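On the Keeping of Household Paperwork

Readers of this page have asked for a statement of the principles by which papers are kept in this house. The matter was last treated in October, and several points have since been revised.

The first rule is that no paper is to be kept merely for having arrived in an envelope. Bills from Wenside are retained until the following bill confirms that payment has been received, after which the earlier one may be destroyed. Guarantees are kept for the life of the article. The guarantee for the Wokel kettle was discarded in error, and the cost of a new kettle was borne in full.

The second rule concerns sorting. It was formerly the practice to file papers by date. This was abandoned when a search for one letter from Bednárik, the firm which fitted the windows, required the handling of 292 sheets. Papers are now filed by sender, with the newest at the front. A separate folder is provided for anything that must be answered within 30 days, and it is examined each morning before nine o'clock.

The third rule is that papers awaiting a decision must have one place only. In past years they were to be found on the stairs, on the bread bin and, on one regrettable occasion, in the car. An open container is preferred to a drawer, as a closed drawer encourages delay. Plastic with slotted sides is quite sufficient and may be wiped clean. 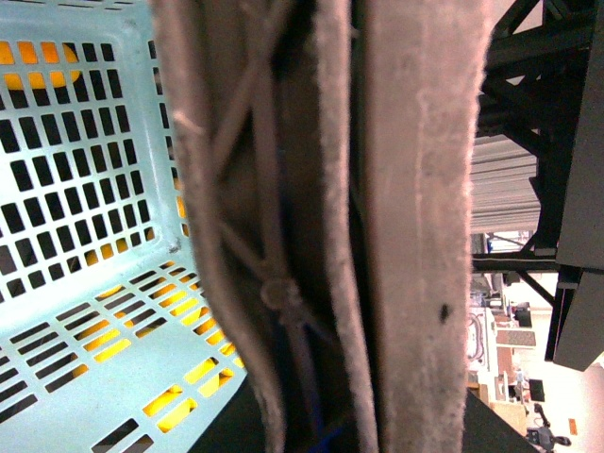 A reader writes that one place is too few for a household of five, and that in her experience each adult should have a tray, with a shared one for school letters. The suggestion has merit. It has not been adopted here, the household being smaller, but larger families may wish to consider it.

On the matter of scanning, a trial was made of the Diltodia service, which accepts up to 2000 pages. The trial was ended after 60 pages. The copies were clear, but the naming of each page took longer than filing the original. Tax papers will continue to be held in their original form, in the grey box file, and the question of old bank statements will be taken up in a later entry.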